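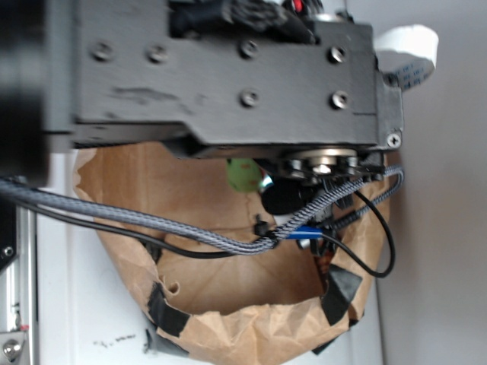
Mixed formation or blocks in a dry hall?

tenor_desk_2
Our chamber choir (30 singers, unaccompanied for most of the programme) moves to the Flerkgate hall in January. It seats 800 and has very little reverberation, even empty. We have always stood in blocks, SATB left to right, two rows. The conductor wants to try mixed quartets. Has anyone made that change specifically for a dry room?

lowerC
Yes, same sort of room. Spacing made more difference than the formation. We went from shoulder to shoulder to a gap of one person's width and could hear our own voices again. Try that in blocks first.
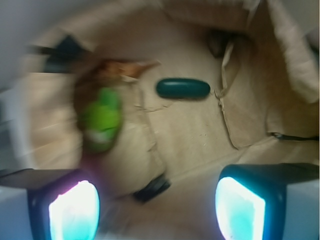 With the gap, tuning at cadences was steadier but entries were worse for the first few weeks. The back row came in late on anything quiet.

psalmtone
I disagree about trying blocks first. In a dry acoustic the listener hears each section as a point source, and any weak section is exposed. Mixed standing hides this. It needs singers who can hold a line with no one on the same part next to them, so the Vakulenko motet would be a fair test. If that holds together, the rest will.

lowerC
It also hides the fugal entries. If the audience can't hear the subject move from one part to another, you have lost something the composer wrote.

psalmtone
Only if the entries are sung without enough consonant. We did a full programme mixed and the counterpoint was clear from row 17.

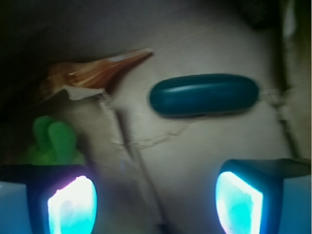

Last edited: 7 December 2024

tenor_desk_2
Update after the trial rehearsal. We sang the Vakulenko in both formations, 20 minutes each, with a recorder in the stalls. Mixed was better blended and flatter: it lost over a quarter-tone by the last page. Blocks held pitch but the second altos stuck out.

ivenel_bass
Check the risers before blaming the formation. Ours are Fastard units with carpeted treads and they soak up a good deal of what little floor reflection there is.

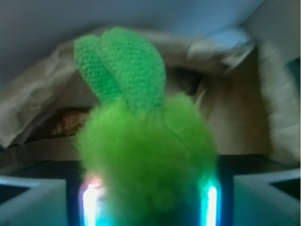 Bare boards under the front row helped us. It is a cheap thing to test.

lowerC
Agreed on the boards. I would still keep the basses together in the middle at the back, whatever the rest do.

psalmtone
I wouldn't. Split them and the pitch problem may ease, as every quartet then has a bass close by to tune to.

tenor_desk_2
Ours are carpeted as well. Will borrow boards and repeat the mixed version with wider spacing.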